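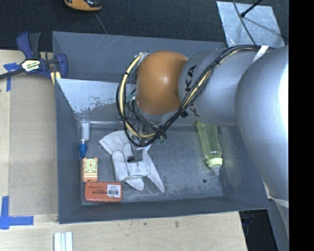
The grey bin and the single glove

Every household has a place where gloves go to be separated. In ours it was the shelf over the boiler, and before that a carrier bag hung on the cellar door, and the result was the same in both. By April I owned 5 left-hand gardening gloves, a pair of ski mittens I have never skied in, and one white work glove of the sort sold in bundles at builders' merchants, whose partner was last seen going up a ladder.

The answer, according to people who write about storage, is a bin. I resisted this for years. A bin is what you have when you've given up on drawers. But a big open one, grey, with tall sloping sides and nothing so ambitious as a lid, has a good deal to be said for it. You can see to the bottom. A white glove on a grey floor is about as hard to miss as a swan in a car park, and you don't have to take out a tray, two dividers and a label holder to get at it.

I went looking for one in Andness, where the old chandlery still sells things by the shelf and has opinions about plastic. The assistant tried to interest me in the Tadon, a stacking system with 204 possible arrangements. I asked whether any of them involved throwing a glove in from the doorway. They did not. I left with a second-hand bin from the yard at the back, price chalked on the end, and carried it home on the bus with my coat inside it.

Second-hand is the way to go here, if you can bear the looks. A new bin wants to be kept new, and you find yourself wiping it. One that has already had its paint scraped back to a silvery patch along the side, and its floor rubbed cloudy by whatever came before you, asks for no such thing. Fling in the secateurs. Fling in the trowel with half the border still on it. The scratches were there when you got it, or you can say they were.

Look for a hole in the floor as well. A small round one is plenty. I have met people who plug theirs with a cork for neatness and then wonder why the gloves at the bottom smell like a pond.

As to where it stands, the Ravberg school of tidying (two books, one calendar, a great many baskets) holds that anything large belongs on the ground. I put mine on the ground and kicked it for a fortnight. It now lives on an old wooden table by the back door, at a height where you can reach in without grunting, and the table has taken it well. You do lose the table. We used to pot seedlings on it, and the seedlings have moved to the bath.

There remains the matter of sorting. Fourie, the catalogue that comes whether you ask or not, offers a set of 137 clips for keeping pairs together, which seems a lot of clips for a species with two hands. I bought wooden pegs from the ironmonger. Gloves come off, get pegged at the cuff, go in the bin. On a good week most of them do. The white one is still by itself, lying palm down or palm up according to who last rummaged, and I've stopped pegging it to things out of pity.

A neighbour has offered me a second bin for the hats.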